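Search this site
Search tips, recipes, fixes
Go

Workshop Tips: Running a Cup-Stacking Night for the Robotics Club

Last updated: February

Our club at Planden has spent most of the winter trying to get paper cups into a neat stack with grippers. A toddler can do this. We have a budget and a whiteboard, and we are closing in on the toddler. What follows is the household end of the business, the part the kit manual skips.

Buy more cups than you think. We started with a sleeve of the thin ones from the kitchen cupboard and crushed them all in one evening. Paper cups with a rolled rim hold up better, and a printed pattern helps everyone see which way a cup has rolled. Ours now come by the carton of 1000, and the carton doubles as a footrest.

Retire a cup the moment the rim gets a crease. A dented cup will sit inside another one and refuse to leave, and you will blame the fingers for it. Put the retired ones in a separate bag and write DEAD on the bag. We used ours to serve lemonade once and it went about as well as you'd expect.

Clear the table before you wipe it, then wipe it again. Crumbs are a surprisingly serious obstacle at this scale. Warm water and a drop of dish soap is plenty on a white tabletop. Skip the furniture polish, unless your project is curling.

Tip the cups out in a heap at the start of each go. Everyone's first instinct is to line them up politely, and then the whole project learns to handle polite cups. Some should be on their sides, some leaning on a neighbor. 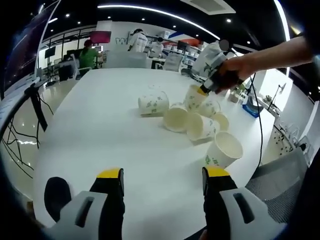 Cup practice with the hand-held grippers. Seven cups, none of them standing at attention.

Take the rim, leave the belly. Squeezing a cup around the middle feels safer and gives you an oval. A light pinch at the rim keeps it round enough to nest. If a new member has a heavy hand, let them practice on a full roll of paper towels first.

Mind the cables. A cable that hangs over the work will find the one cup you have finally placed and take it for a walk. Hook-and-loop ties beat tape, which leaves gum on everything and ends up on somebody's sleeve.

Clean the fingertips between rounds. A damp cloth, then a dry one. Hand lotion is the enemy, and so are potato chips. We keep the snacks at the far end of the room and pretend this works.

Keep turns short. We swap every 8 minutes. After that the wrist gets tired and the language gets colorful.

Write down the failures too. Team Gakine kept a log in a spiral notebook with 3 columns: cup, what happened, whose fault. The third column has since been taped over.

Store the good cups upside down in a lidded bin, in short stacks. Tall stacks jam together, and you'll spend the first part of the next meeting peeling them apart by hand.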